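Seventy Orders and a Waiting List

The sales manager had the brochure open before I had my coat off. Brustton is the third name on the sign outside the dealership, under two that sell a good deal better, and he has been trying to move the company's sedans for five years. Now he has a wagon to sell as well, and he wants me to know that it's a hit.

"We had a waiting list before the first one came off the truck," he said. "People put money down on a car they'd never sat in. When did you last hear of that with a wagon?"

I have heard of it plenty of times, mostly from sales managers. I asked how many people were on the list. He said it was healthy. I asked again, and he went to look it up.

The answer was 70 orders, which sounds fine for one store until you ask what an order is. At this dealership it is a signed form and a deposit of $300, all of it refundable until the car has a serial number. Of the buyers who signed in July, when the Pritard wagon was first shown, he could not tell me how many had taken delivery.

"Some of them are still waiting on color," he said. "Some of them changed their situation. You get a baby, you get a divorce, you want a different car. That isn't the car's fault."

Maybe so. Still, a wait of that length doesn't say much about demand if the factory is only sending a handful of cars a month. I put that to him, and he took it well enough.

"Sure, supply is tight. I'd take more tomorrow. But I've had slow cars that were tight on supply too, and I didn't have anybody calling me about those."

Who is calling, then? He described them as active families and empty nesters, a phrase I recognized from page two of the brochure. When I pushed, he got more interesting. Most of the people who drive the Pritard, he said, come in for something else. They have looked at the sport utilities across the lot, they don't like the step up or the fuel bills, and they wander over.

"The wife gets in and says she can see out of it," he said. "I've sold more of these on the back window than on the engine. Don't write that the engine's bad."

The engine isn't bad. It is the same four-cylinder that goes in the sedan, asked to pull more weight, and on the loop he let me drive it was loud on the one real hill. He said it needed breaking in. The car had been a demonstrator since the fall.

We talked about the competition. The Danik dealer on the other side of the interchange is cutting prices on its own wagon, and I wondered whether that was a sign the whole class had already had its moment.

"Danik's cutting because theirs is old," he said. "It's the same body they had when I started in this business. Put the two side by side and a kid could tell you which one to buy."

And if Danik brings out a new one?

"Then I'll have a harder year. I'm not going to tell you different."

That was the best answer I got all morning. The worst came when I asked about resale. He told me the Pritard would hold its value "like a truck," and when I asked what he was basing that on, with no used ones to speak of, he said it was a feeling he had from twenty-odd years on the lot. The leasing company seems to have a different feeling. The monthly payment on the sheet he gave me only makes sense if somebody there expects the car to drop hard in the first two years.

He looked at the sheet for a while. "They're always conservative on a new model," he said. "They were conservative on minivans."
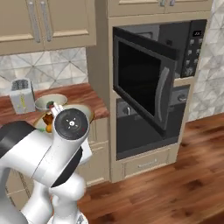

Page last changed: 17 January 2000

Before I left I asked about the tires. Every Pritard on the lot wears Keskins, a brand I had not seen on a new car before, and I had read complaints from owners that they go noisy early.

"I've had 93 cars through service on that tire, counting the sedans, and I can think of a couple that came back," he said. "One of those had never been rotated. You can't hang that on the tire."

He did not have the service records handy and I didn't see them, so take the couple for what it is. The parts counter, I noticed on the way out, had a stack of another make on special for Brustton owners who wanted to switch.

I asked him for one last number, how many wagons he expects to sell by summer. He wouldn't give it. "You'd only come back and hold me to it," he said.

I would have, and I plan to go back in July either way.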